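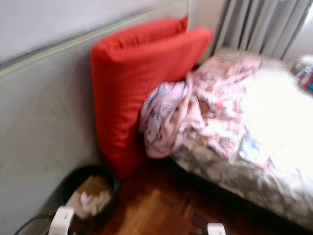 Reading corner, red cushions and all. Thread on the book that ate my week 📚

Right, so I finished The Premitdale Letters on Friday and I need to talk about it. 398 pages, two sittings, one cold cup of tea.

Ayele comes home to Nalbridge for her gran's funeral and finds a bundle of letters from a man who's meant to have drowned before her mum was born. The last one is dated March. THIS March.

I guessed who was writing them by chapter 5 and was very pleased with myself. I was wrong. Heledd Bellis, how dare you.

The romance is slow, slow, slow. Tom runs the ferry and barely says a word until halfway through, and I'd still get on that boat with him (sorry to my husband, who does read these).

One grumble: the bit in Arnton drags. We did not need a whole chapter on selling the house! I skimmed it, then had to go back as there's a clue in the solicitor's office. Don't skim it.

Content note, there's a grandparent's death early on and a fairly rough scene on the water near the end. Nothing gory.

Wissam Harb lent me his copy and has already asked for it back twice. He can have it once my sister's done.

Book 2 is out already and it's 833 pages, so see you all in the summer. If you've read it, no spoilers about the brother please!!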